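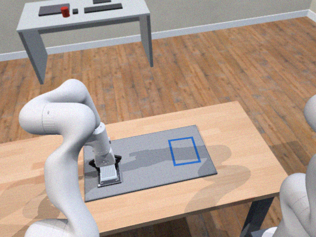
**Handout 4: Good practice for target zones** (Zuleica Lins, rev. 11/13/19)

Welcome back, everyone! Before you run anything this week, please write your placement rule down in plain words, with a tolerance, so that Rizal or Junhao could score your trial without having to come and ask you what you meant (they will ask anyway, bless them).

- State which edge of the part you measure from.
- Log every attempt, failures included. The Jurholm task wants 200 attempts per rule.
- Keep the second arm's reach in your risk sheet, even if your task never calls on it.

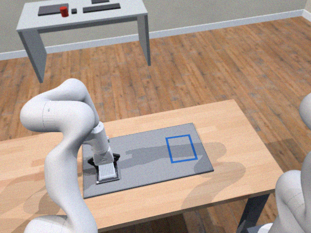
A zone rule is only as good as its boundary, and I'd much rather read one dull, careful sentence than a page of clever ones. Decide early whether a part touching the line counts as in. With a blue square outline like the one on the gray mat, say whether you mean the inner or outer side of the line, and say too that the square must be empty at the start.

Drafts go to Sinéad Lenihan, please, 700 words at most.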